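Budgeting for a second two-arm shirt folding station, what am I forgetting?
Posted in Workshop Equipment by papercrane_tess, Thursday, April 13, 2023

Hi all! We do short-run T-shirt printing in Tastonberg, and since February we've had a two-arm station learning to fold shirts. I love this thing way more than I expected to. Now I get to write the budget for a second one and I'd really like to get it right the first time (the first one was bought in bits, on three different cards, and I never want to do that paperwork again).

Arms are easy, I have a quote from Durkatico for a matching pair. It's everything else I'm unsure of. The fingers, for a start. Ours are gray two-finger grippers and thin knit is all they ever get to hold, so I don't know if I should pay for the nicer fingertips, or buy plain ones and a stack of spare pads. A good pinch on a single layer is what the whole job hangs on.

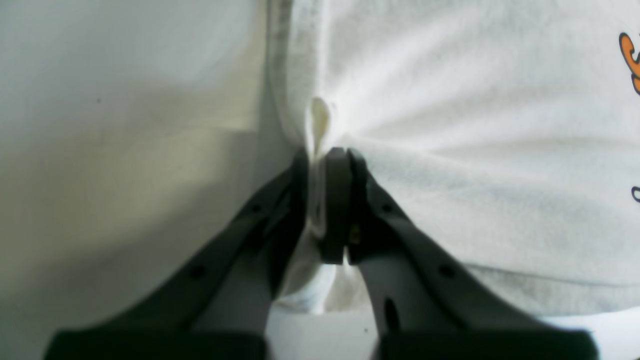

Oduor Rotich: Quick comment before you go further, what's the total you're allowed to spend? And is a table included? People leave the table out and then it eats the contingency.

papercrane_tess: Good questions, both! The ceiling is $23,000 all in, and the Durkatico quote takes the biggest bite out of that. Table is included. I want another big white one with rounded corners and the round cable holes, and the desk place wants $502 for it delivered. We print a lot of white shirts, so white on white is going to come up whatever we do. I could get a darker top but then the two stations wouldn't match, and I'd like to be able to use the same recordings for both.
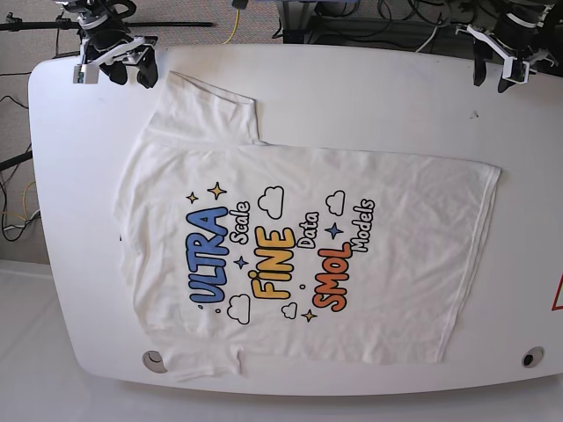
T-shirt laid sideways, collar to the left, with both grippers at the back of the table.

Other lines I have so far: cameras, a computer, a power strip with a proper switch, clamps, a stand, and $300 for cables. My brother-in-law thinks $300 for cables is nuts. He hasn't seen our floor.

I also put in shirts! If you're practicing folds all day you want a pile of them set aside that never go back on the shelf, so there's a line for 60 blanks and misprints. Maybe I should mix sizes, I've only priced mediums.

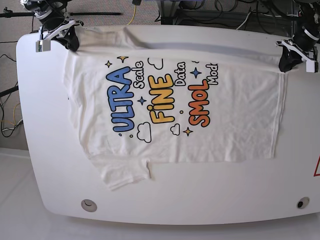 And then there's staff time, which I have no idea how to write down. Somebody has to lay the shirt out again after every try. Do you put that under equipment or under wages? Any spreadsheet templates welcome. Thanks so much, this is such a fun project to plan!

Oduor Rotich
Nice list, you're further along than most first drafts I see. Things I'd add:

Spare fingers, full sets, for both sides. Buy them with the arms so they come in the same shipment. Plain tips plus extra pads is what I'd go for with knits. You can upgrade later and the plain ones become your spares.

One spare camera of the exact same model. If one dies and the replacement sees things differently, your old recordings are worth less.

Table: ask for the weight and the leg spacing before you pay $502. Two arms stopping short will shake a light desk. We clamp ours to Makori bench frames and it helped a lot.

Keep the $300 for cables. Add cable covers for anything that crosses a walkway, and measure the run with the arms at full reach, not parked.

Staff time goes under wages, on its own line. Time yourself resetting a shirt for one hour and multiply up. It will be a bigger number than you want, but it's far better to have it on the page before you order. And yes, mix the sizes! A large hangs off the table in ways a medium won't.

Last one, shipping and import fees. Get them in writing from Durkatico.

alel_bench
we just bought two of everything. worked ok

printroom_dot
Not a robot person but I do our equipment orders. Ask the seller how long the quote is good for, and put that date at the top of your sheet. Our sewing machine quote ran out while we were waiting on a signature and the new price was a nasty surprise. Also check your insurance, ours wanted serial numbers before it would cover anything with a motor in it. Would love to hear how the second station goes!

papercrane_tess
Thank you!! Spare camera and cable covers are in. Asking about the leg spacing tomorrow.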